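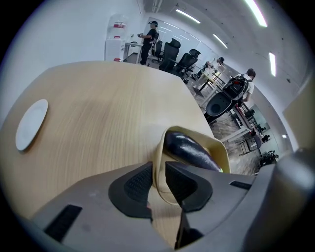

Slide 1. Eggplant item, hand-held gripper, wooden table.

Notes, 20 October 2024. Drultirport session, second slot. Keep to time.

Start with the task. One item, one plate, one pair of grippers, an operator at the table. The pick is short and the operator does it again, with small changes in placement. Grungate logged 3,388 picks in August. Of these, 1,078 were rejected at review, most for hesitation before contact.

Pause on the rejection figure. Lejla Popescu will be asked about it later, so leave the detail to her.
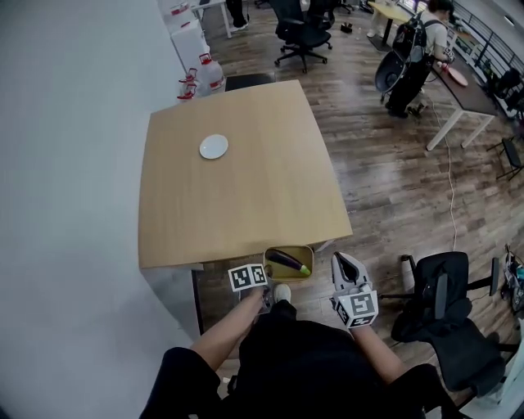
What changes for staff is the pace. At Ilanov the packers used to set their own rhythm. Recording work asks for an even speed and a clean approach, and people find this more tiring than the packing line. Osamu Tsuchiya moved the crew to two short blocks per shift — complaints about wrists dropped, output per block held.

Job titles: packer became operator, same pay grade. Say this plainly. Oosthuizen raised the grade by one step and kept more of its experienced people.

Skip the retraining slide if short of time. Go to open points: who signs off a rejected pick, whether operators see their own reject rate, what happens to the posts when recording ends. No answer yet on the last one.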